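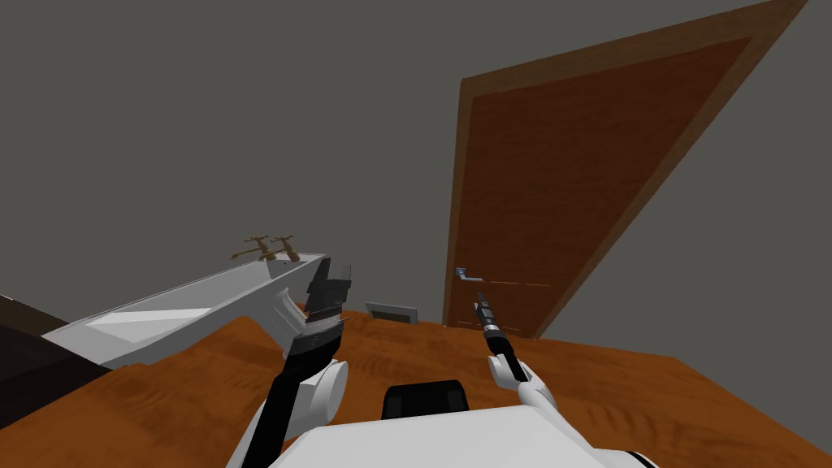
Plivus

Whole-body control and task planning for a two-armed robot in simulated homes. Plivus takes a short instruction, looks through the robot's head camera, and produces arm, gripper and base commands. It is quite good at doors. It has opinions about bathrooms.

Status: usable. The interface will change again in October, and we are sorry in the way that people who are going to do it anyway are sorry.

What's in the box

plivus/plan: turns an instruction into a list of steps, such as reach, grasp, turn, pull.
plivus/see: finds handles, taps and edges in the camera view. It returns a pose and a confidence score. Please read the confidence score.
plivus/act: the controller. Runs at 50 Hz and complains at anything slower.
tools/ruawai: replay viewer. Scrub through an episode, step by step, and find the moment you should have stopped it.

Rooms come from Hekis, our scene set, which lives in its own repository because it is large and nobody wanted it in this one. The bathroom has a tub with brass taps, a wooden door with a lever handle, and plain grey walls that give the feature matcher almost nothing to hold on to. We kept the walls. Real landlords paint like that too.

Getting started

Clone the repository, then run:

make setup
make rooms
python -m plivus.run --room bathroom --task open_door --seed 3

The first run builds the collision meshes. Go and have lunch. Later runs use the cache, unless you change the robot file, in which case enjoy a second lunch.

Camera roll

The head camera follows the torso, and the torso leans when the arms reach. The horizon can end up a long way from level. Earlier versions of plivus/see assumed that doors were upright in the image and would report a badly tilted one as a shelf. The detector now reads the camera pose and works in the room's own axes. If you are bringing your own detector, set use_camera_pose to true. The default is false, for reasons that made sense to somebody.

Self-masking

Both arms and part of the torso sit in view most of the time. Turn on mask_self, or the planner will treat the robot's own gripper as an obstacle and politely refuse to move it.

Known problems

The planner sometimes stops with the fingertips just short of a lever handle and reports success. Lower reach_tolerance to 5 mm.
Dark wood on dark wood confuses the edge finder.
Setting the torso lean above 70 per cent of its limit makes the base controller nervous. It will roll backwards.
Ploltent, the old grasp library, is still imported in one file. Removing it breaks the taps. We have stopped asking why.

Contributing

Open an issue with the seed, the room name and the Ruawai log. "It fell in the bath" is a good title but does not count as a log.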